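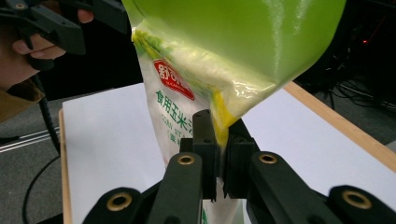

Slide 1. Corn starch, large bag, bright green at the top and white below. The English on the front begins "CORN ST".

Speaker notes: Starch in the small kitchen: buying, keeping and using it
Session 4, June 13, 2025
Speaker: Katsuhiko Aoki. Questions afterwards chaired by Shigeru Ebihara.

Leave slide 1 up while people find seats. Start when the doors close.

Opening

Good morning. I run the dry store at Cuvine, which is a small kitchen making sauces, soups and puddings for other people's cafés. I am going to talk about corn starch for most of the next half hour. If you call it cornflour, as most of my suppliers do, I mean the same white powder. In America cornflour can mean something else, a ground yellow meal, so check before you follow an American recipe.

The bag on the slide has the brand name in a red banner and the product name in large green Chinese characters under it. 食用玉米淀粉 is the usual full wording for edible corn starch. The last character is hidden in the folds, but those are the words to look for if you shop at a Chinese grocer. 玉米 is maize. 淀粉 is starch. If the first characters are different you may be buying potato, tapioca or wheat starch, and they don't behave the same way in the pan.

(Pause. Someone usually asks me to write the characters down. They are on the handout.)

Why the kind of starch matters

Corn starch sets cloudy and fairly short. Potato starch goes clear and thickens sooner, and it thins out if you keep boiling it. Tapioca is clear and stretchy. Wheat starch is softer, and in our kitchen it has to be kept apart for allergen reasons.

In March we had a custard go out that was made with tapioca. The person weighing out had taken the tub next to the right one. It was safe to eat and it had the texture of glue. Both tubs were white, with the same lid, and the labels were on the lids. We now label the side of the tub and the lid, in that order of importance.

Storing an opened bag

Most of our trouble is with bags after they have been opened. Starch takes up water from the air. It also takes up smells, and a bag kept beside ground cumin will smell of cumin in a week or two.

What we do at Cuvine:
Cut the corner straight, with scissors. No tearing.
Write the opening date on the bag in marker before anything comes out of it.
Tip what fits into a Nestuner tub and fold the rest of the bag down twice, then clip it.
Keep the clipped bag inside a second lidded box.
Keep the bag front, or cut the label out and tape it to the tub. You need the ingredients, the batch code and the best before date.

On the last point, people throw the bag away when the tub is full and then can't answer a question about the batch. The inspector asked me for one in my first year and I had to go through the bins.

Do not top up a tub. Empty it, wash it, dry it fully, then fill it. Drying fully means overnight upside down on a rack. A damp tub will give you a ring of hard paste round the bottom that no spoon will shift.

(Hand round the two tubs. Ask for them back.)

Handling

A large plastic bag of powder is awkward. The weight moves as you tip it and the powder comes in lumps, then all at once. Put the tub on the floor or a low shelf, and the bag above it at a slant. Hold low on the bag with one hand and steer the opening with the other. Go slowly. If it stops coming, set the bag upright and loosen it from outside with your palm. Please don't bang it on the bench.

Starch dust hanging in the air can burn if there is enough of it and something to light it. In a kitchen our size the amounts are small, but we still decant away from the hobs and we don't use compressed air to clean up. Wipe with a barely damp cloth, then a dry one. A wet cloth makes paste.

Amounts

My working figure for a pouring sauce is 16 g to 1000 ml of liquid. For a set pudding it is a good deal more, and the recipe sheet gives it. I weigh everything. A spoonful from a packed tub and a spoonful from a freshly filled one are different amounts of starch, and we lost a lot of soup to that before the Losis scales came.

Mix the starch with cold water first, equal weights, and stir until there is nothing stuck at the bottom. It settles while you look for the whisk, so stir it again just before it goes in. Pour it in a thin stream with the pan moving. Bring it back to a bubble and give it one minute. If it tastes chalky it has not had long enough.

Acid weakens it. Lemon juice goes in at the end, off the heat. Long boiling and hard whisking thin it too.

Freezing is poor. A sauce thickened with corn starch weeps when it thaws, and the texture goes spongy. For anything going in the freezer we use the modified starch from Masson, which costs more. I have a sheet with the two side by side if anyone wants it.

Other uses, quickly

Dusting fish or tofu before frying. Shake off the extra or the oil goes dirty.
Coating marshmallow and soft sweets, mixed half and half with icing sugar.
Cutting plain flour for a softer biscuit. We swap one part in eight.
Velveting sliced chicken, with a little egg white and salt, 20 minutes in the fridge.

(Skip this part if the clock is past the half hour.)

Stock

We hold one open bag and one sealed bag. The sealed one comes out when the open one is finished, and that is when I order. The stock sheet lists 113 dry lines and starch is the only one I check by hand every Friday, as it goes faster in cold weather when the soup orders come in.

Hand over to Shigeru for questions. Handouts are on the table by the door. Collect tubs.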